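July 4, 2019

# Two miles an hour down a quiet street

The robotics club at Leckie High spent the spring on a sidewalk delivery cart, and in May it took the thing to the student demo day in Vodthorpe. The cart did well. I've read the handout, watched the runs and talked to parents who think the town should let it carry library books by fall. I don't share the mood.

The students worked hard and they can explain their code. My trouble is with what they were asked to prove. The rules, written by a parts supplier called Proden, score a cart on staying off the grass and stopping at the curb. Two of the three scored runs were on streets picked by the teams themselves. You can guess what kind of street a team picks. Wide, no lane lines, short grass, low houses set well back, one parked vehicle far off.

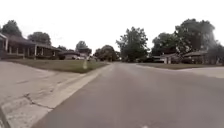

## What the score leaves out

A cart that passes on a street like that has passed on a street like that. I'd want to see it on Collness Road at the end of the school day, with trash cans out and a kid on a scooter coming the wrong way. And I'd want cracked concrete to count for something – small wheels care about it a lot more than the score sheet does.

The club says harder routes come next year. Maybe. They said so last year too, and then more than 2 months went into a new shell with a nicer paint job.

If the school wants my vote for the money, let someone outside the club choose the route, and tell the team that morning. I'd go and watch that one.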